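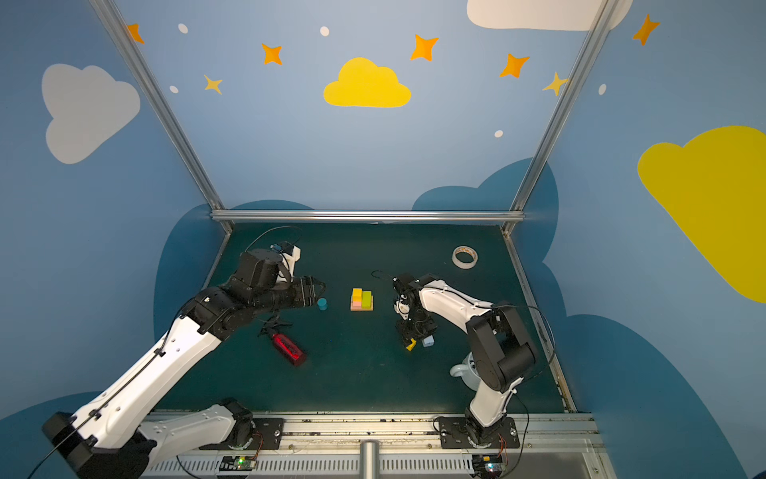 December 2020

Slept badly, up before the heating came on. Toast, then straight to the Bollik. The trial runs out soon and I still haven't got a clear view on whether we should keep it, so I'm putting down what happened today while I remember it.

Got the left arm homed without trouble. The right arm wanted homing again after I'd already done it, same as yesterday. The Rirnex software says "reference lost" and gives a button that says OK, and when you press OK it says it again. Closing the program and opening it again clears it. I've written to Andrade about this and had a polite reply asking for the log file, which I sent, and then another polite reply from someone else asking for the log file.

Most of the morning went on the blocks. Stacking is what the sample programs are built round and I wanted to see how far they'd go before I had to change anything. With the orange one as a base and the pink on top, the right arm is fine. It goes down straight and lets go cleanly. Standing the yellow and the green upright side by side on top of the others is harder. The fingertips are small, and opening them pushes whatever is next door. I slowed the opening right down in the settings and put the release height a touch lower. After that it worked more often than it failed, but I wouldn't want to show it to a visitor.

The manual has a table of suggested release heights. It's for the older gripper. There's a line at the bottom of the page saying so, in very small type.

The left arm did the small cylinder, coming at it from the side. I like this better than coming from above. You can see what it's doing and so can the camera. The teal gave the colour picker some bother when I tried it against the green of the table, and I had to tighten the range a good deal before it stopped wandering off. Fernanda says use a plain grey mat and be done with it. She may be right but the brochure says any surface, and I'd like to know if any surface means any surface.

Coffee. Left the mug on the table by the right arm, under the elbow, and only saw it when I was about to press start. Moved it. The safe zone editor would let me draw a box round things like that, and I have drawn a few, but it takes so long to do each one that I don't bother for anything that isn't staying. This is going in the review as a fair complaint about the software and also about me.

Fernanda Pinheiro rang before lunch about the price. Andrade will knock 9 per cent off if we take the support plan with it. She wanted to know whether the support plan is worth having. I said the people are pleasant and they answer quickly, and that so far they've fixed one thing, the firmware mismatch in the first week, which they did very well. Everything else I've sorted out myself or am living with. She asked would I pay for it out of my own money. I said no, and then I said maybe for the first year. She wrote that down as a maybe.

We also talked about the Naltiner, which is the other one we could have. It's cheaper and comes with a single arm. You can add another later but they don't share a rail, so you'd be measuring the gap by hand each time somebody knocked it. The rail is the best thing about the Bollik. I've had both arms off and on again and the spacing came back right each time. The frame has been good too, stiff all the way up, no wobble I can find even with the arms moving at full speed.

Lunch was the rest of the soup. Rain all through it.

In the afternoon I did the long run. I'd been putting it off. I set the pair of them on the handover program, where the left arm picks up a block and brings it to the middle and the right one takes it and puts it down on the other side, then the whole thing backwards. I wanted it to run without me touching it. It managed 87 handovers and then stopped. No drop, no crash, it simply stopped with both grippers closed on the yellow block and neither of them willing to let go. The screen said "waiting for partner". I suppose each was waiting for the other. I let them sit for a bit to see if there was a timeout and there wasn't one, or if there was it was longer than my patience. In the end I opened the left gripper by hand from the menu and the right one carried on as if nothing had happened.

I think 87 is respectable for something at this price. The sales page says "continuous operation" though, and you can't leave it and go home.

The cables need saying something about. The one on the left arm makes a loop above the wrist and there's only so much slack in it. On the far reaches I watch it more than I watch the gripper. It hasn't caught on anything yet. The kit comes with clips but they're stiff and they leave a mark on the white arm, so I've been using masking tape and then forgetting to put the roll away. The thin wires down at the boards bother me more. They're a fair size for the job but they come straight off the board with nothing to hold them, and the boards sit out on the rail where a sleeve could catch them. A cover would cost pennies. I've put this first in the list of things to ask Andrade.

Daiane Bezerra came over at 3 with her laptop. She's going to be the one writing programs for it if we buy, so her opinion counts for more than mine on the software. She was not keen at first. She doesn't like that Rirnex makes you drag boxes about when you could type a line and be finished. I showed her the script window, which is hidden under Tools and then under Advanced, and she cheered up a lot. She had a small routine going within the hour, left arm only, lifting a block and turning it and setting it down. She found that you can't comment out a line in the middle of a routine without the numbering going wrong. She also found you can teach a position by holding the arm and moving it yourself – I knew that from the manual but hadn't got it to work. You have to press the button twice.

Her view is that the hardware is better than the software and that software can be updated. Mine is that we've both bought things before on that basis. But she was quick with it, much quicker than I've been, and I can see that a person who gets on with the scripts would hardly touch the bits I've been grumbling about.

We tried tidying up with it at the end. Daiane wanted to have the arms put the blocks back in the red container. It's see-through and lying at a slant was no help, so I squared it up, and even then the camera would not settle on where the edges were. The right arm set a block down on the rim and it fell outside. We taught the position by hand instead and that went all right. So, see-through things are a problem. There's nothing on this in the brochure either way.

Noise is fine. I'd been worried about it back in July when we first talked about getting one, after hearing the old one at the college. These hum a little on the way up and you stop noticing. Could hear the radio throughout.

Still to do before I write it up properly:

Run the handover again with the timeout setting Daiane thinks she saw.
Weigh something near the limit and see if the wrist sags.
Ask about a cover for the boards, and what a spare pair of fingertips costs.
Get an answer on the homing message, from anybody.

If Fernanda made me say tonight I'd say buy it, without the support plan, and ask for the discount anyway. I'd feel better about that with a couple more long runs behind me. I've left both arms parked and switched off at the wall.

Rang Mum. Her boiler man is coming back for another look. Early night, I hope.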